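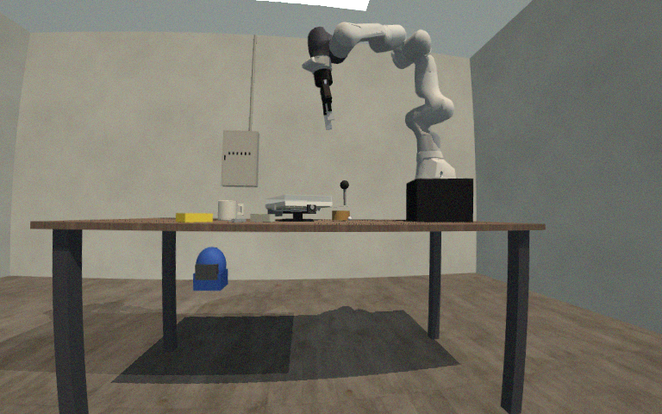
*Figura 1. A bancada da disciplina no simulador: braço branco sobre pedestal preto, garra vazia acima do tampo e os objetos da primeira tarefa.*

## Aula prática 3: aproximar, pegar, devolver

Sejam bem-vindos de volta! Nesta aula deixamos um pouco de lado as matrizes de rotação (elas voltam, não se preocupem) e passamos a mexer de verdade com o braço, ainda dentro do simulador. Quem não conseguiu instalar o Movley em casa pode usar os computadores do laboratório, onde ele já está configurado com a cena `Kavton`, a mesma da figura.

### Antes de começar

Abram a cena e deem uma volta com a câmera, com calma, por todos os lados da mesa. Vista assim, quase de perfil, a altura da garra em relação ao tampo fica bem clara, mas a profundidade engana bastante: a caneca e o bloco amarelo parecem mais alinhados ou menos alinhados conforme o ângulo. Por isso eu insisto tanto em ler as coordenadas no painel, mesmo quando o olho jura que está tudo certo.

### Tarefa A: o bloco amarelo

1. Levem a garra até um ponto de espera acima do bloco, com folga de 75 mm.
2. Corrijam a inclinação da garra até que ela fique na vertical.
3. Desçam em linha reta, com a velocidade limitada a 30 mm/s.
4. Fechem, subam ao ponto de espera e devolvam o bloco ao lugar.

Cuidado com a caneca, que fica logo atrás do bloco, um pouco à direita! O erro mais comum é planejar a trajetória só para a ponta dos dedos e esquecer que o corpo da garra também ocupa espaço.

### Tarefa B: a haste com a bola preta

Repitam o procedimento, agora sem pegar nada: basta passar por cima da bola e parar do outro lado, no trecho livre antes do pedestal. Como ela é o ponto mais alto entre os objetos pequenos, serve muito bem para testar a altura de segurança que vocês escolheram.

### Entrega

Cada dupla envia o arquivo de trajetória e um relatório de no máximo 2 páginas, com o gráfico das juntas e um parágrafo sobre o que deu errado (leio esses parágrafos com muito carinho, são quase sempre a melhor parte). A semente da simulação é 515 para todas as duplas. Dúvidas, tragam ao plantão, às 14h, na sala Sowerby.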